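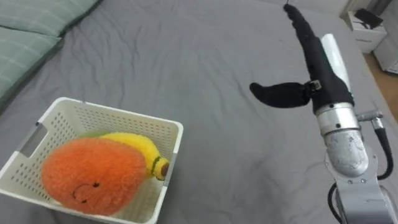 *Figure 4. Bed with fitted sheet in place, pillows at the edge, plush toy in the perforated basket.*

## 4. Changing the bed

This section covers the beds in the Hukholm guest units. It applies to the Quintela fitted sheet and the Skindach pillow set. For duvets and blankets, see Section 5.

### 4.1 Before you start

You need:

- one clean fitted sheet
- one clean case for each pillow
- one open-topped plastic basket with perforated walls

**Note:** Sheet sets are stored on shelf 606, pillowcases on shelf 729. Return unused sets to the same shelf with the size label facing out.

### 4.2 Clearing the bed

1. Place the basket on the mattress, near one side. Keep the middle of the bed clear.
2. Put plush toys and other small soft items in the basket. Lay large toys on their backs so that stitched faces are not pressed against the wall of the basket.
3. Remove glasses, chargers, books and remote controls by hand. Do not put them in with soft items.
4. Take off the pillowcases and set the pillows on a chair.
5. Lift the old sheet at the corners and fold it toward the center. Check the folds for small objects before you carry it to the laundry.

**Caution:** Lift the basket by the handle cutouts. Do not drag it across the sheet. The base can snag the fabric.

### 4.3 Fitting the sheet

1. Find the corner with the sewn-in label. It goes at the foot of the bed, right side.
2. Pull that corner fully under the mattress.
3. Fit the diagonally opposite corner, then the remaining two.
4. Smooth the surface from the center outward with flat hands.
5. If ridges run diagonally, release one head corner, pull the fabric level and refit it.

Light wrinkling is acceptable at this stage. Deep folds under the sleeping area are not. If a fold returns after refitting, check that the sheet size matches the mattress size on the bed frame label.

### 4.4 Pillows and toys

1. Put on the clean pillowcases, with the closed end at the far side of the pillow.
2. Place the pillows at the head of the bed, open ends facing away from the door.
3. Inspect each toy for loose thread at the face and stem. Set damaged toys aside for repair.
4. Return toys to the bed or leave them in the basket, as marked on the unit card.

**Note:** Brush long-pile plush with a dry soft brush only. Spot clean with Clastitz fabric cleaner diluted in water (4 ml to 100 ml). Test on the underside first and let the toy air-dry.

**Caution:** Do not tumble dry plush toys with the bed linen.

5. Move the basket to the floor or the luggage bench before making up the top layer (Section 5.1).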